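Keep the old computer, and let us fix it

My local council collects electronic waste twice a year, once in autumn and once in September. The last time I went, the queue of cars ran out of the depot gate and back past the tennis courts. I had a printer to drop off. The man in front of me had three laptops on his back seat, and when I asked what was wrong with them he said one had a cracked hinge and the other two were slow.

A slow laptop is not waste. In most cases it has a full drive, too little memory, or a battery that has worn out and is making the machine hold itself back. Any of those can be put right in an afternoon by someone with a screwdriver and a part that costs less than a family dinner out. Yet the man was doing what most of us do. He had taken one of them to a shop, the shop had quoted him more than half the price of a new one, and he had bought the new one.

I think we should stop treating this as a matter of personal virtue. People are told to consume less and to think about landfill, and then they are sold a laptop with the memory soldered to the board and the battery glued to the case. The decision about whether that machine would be repaired was made at the design stage, well before the owner had any say in it. If governments want less going into the skip, they should start with the manufacturers.

There are three changes I would make.

The first is to require that storage, memory and batteries in any computer sold here can be removed with ordinary tools. These are the parts that wear out or fill up. The usual objection is that customers want thin machines, and I accept that some do. But a drive held in by a screw takes up very little more room than one that isn't, and plenty of thin laptops from ten years ago managed it. I would be willing to carry a few extra millimetres. I suspect most people would never notice them.

The second is to make spare parts available to anybody who wants to buy them, at a published price, for ten years after the last unit is sold. At present a great deal of repair depends on salvaged parts. Hadiza Tamuno, who has run a repair bench in Ocampo for a long while, told me she keeps dead machines stacked to the ceiling in her back room for their hinges, fans and power sockets. She charged me $162 to replace a fan and a keyboard on a laptop that had cost $1580 new. The keyboard came out of a donor machine. A new one could not be had from the maker at any price, she said, only a whole replacement top case with the keyboard already riveted into it.

That is a poor way to run a trade. She loses hours looking for parts, and the customer pays for those hours. When the donor machines run out, so does the repair.

The third is a label. We already put stars on fridges and washing machines, and shoppers have learned to read them. A repair score on the box, worked out by someone other than the company selling it, would tell a buyer whether the thing can be opened, whether parts exist and whether a manual has been published. France has had a version of this since January. It will have its faults, as the energy stars did when they came in, and those can be corrected over time. Without any label a buyer has nothing to go on but the colour and the price.

Manufacturers have a stock of arguments against all this. Safety is the one they reach for first. Lithium batteries can catch fire if they are punctured, and that is true, but a battery that slides out of a bay is a good deal less likely to be punctured than one that has to be levered off its glue with a plastic card. Security comes next. I have yet to hear anyone explain how a locked-down fan makes my email safer. The last argument is that independent repairers do bad work. Some do. So do some mechanics, and we deal with that through consumer law and word of mouth. We do not weld the bonnet shut.

There is a fair point on the other side about recycling. If the metals are recovered, it can be argued, then it matters less how soon a machine is retired. I used to find this persuasive. The trouble is that most of the energy and material in a computer goes into making its chips and boards, and shredding them gets back a fraction of it. The copper and gold can be recovered. The work that went into arranging them is lost. Another two years of use saves more than the best smelter can.

I should say that I am no purist. I wrote this on a desktop I bought second-hand from a seller in Gadirura, and I chose a desktop because towers remain the one kind of computer the industry has largely left alone. You take off the side panel and there it all is. The parts come from different makers and fit together because years ago the industry settled on common sizes, and a hard drive bought from one company goes into a case sold by another. It is boring, and it works. My nephew upgraded his at fourteen with no instruction beyond a video.

When people in the business tell me that easily serviced machines are impractical, I point them to the tower. It has been practical for decades, and the firms that sell them seem to make a living.

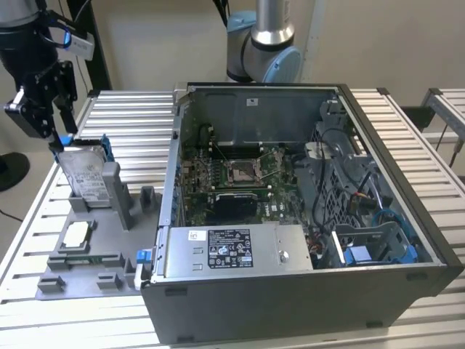
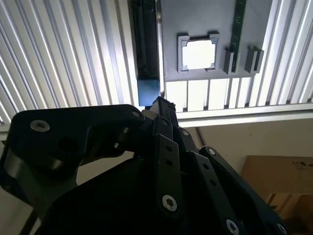

A desktop tower opened up on its side, and a green circuit board strip standing in a clip.

The federal inquiry into the right to repair is due to publish its draft findings soon. Submissions from the public will be taken after that, and they don't need to be long or legal. If you have been quoted a silly price for a battery, or been told that a part does not exist, write it down with the model and the amount and send it in. I have put in the story of the riveted keyboard, and I kept the receipt.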